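How to Write a Back-Cover Blurb for a Romantic Suspense Novel

A back-cover blurb for romantic suspense has to sell two stories in the space of one. This tutorial covers a single-title novel with two point-of-view characters and a crime plot. The sample book is Skindness by Manaia Nepia, a medical thriller romance set at a private surgical hospital in the coastal town of Whitelaw.

Before you start

Have the finished manuscript, or at least a full outline. Write down the heroine's goal, the hero's goal, the threat and the deadline, one line each. If any line runs past 30 words, shorten it before going further.

Step 1. Write the hook lines

Use 2 lines, one per lead. Each line gives a role and a want. Leave out names and backstory. The first draft for Skindness read:

A surgeon who trusts only her own hands.
The investigator sent to prove she killed a man.

Both lines are fragments. That is normal in this category. Keep them close in length so they sit evenly on the cover.

Step 2. Write the heroine's paragraph

Open with her name and the event that starts the plot. In Skindness, Dr. Isla Hukgate loses a patient during a routine operation and finds that the case records have been changed. State the event in the first sentence and her decision in the second. Stop there. Her divorce, her sister and her years in training stay inside the book.

Match the setting terms to the reader. "Operating room" is enough. Names of instruments and procedures belong in the chapters, where there is room to explain them. 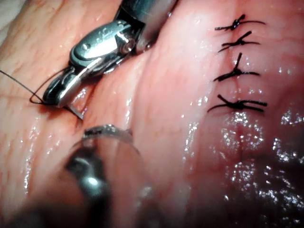
Robotic instrument holding a curved needle over tissue.

Step 3. Write the hero's paragraph

Start with what he stands to lose by helping her. Name the attraction once, with a plain verb. Two or more mentions of desire in a short blurb push the book toward erotic romance, and booksellers may shelve it there - check this against your heat level.

Step 4. Join the threat and the deadline

The last paragraph puts both leads in one sentence with the danger. Use "but" or "when" to turn it. For Skindness:

When a second patient disappears, Isla and Cal have until the hospital's sale goes through to find the person who wants them both silent.

Do not name the villain. Do not hint at the ending. A question mark at the close is optional and tends to date the copy.

Step 5. Cut

Read the draft aloud and remove every adverb. Then remove one adjective from each pair. Murray Brunton, who edits the suspense list at Mukadeo, also takes out any proper noun used only once, apart from the lead characters. By that rule Whitelaw came off the Skindness cover. Expect to lose about 4 lines.

Common faults

Plot summary past the first third of the book.
Both leads described with the same adjective.
A threat with no deadline.
Ellipses at the end of more than one line.

Save the long version as well. Library catalogs and some online stores accept a longer description, and the cut material can go back in there.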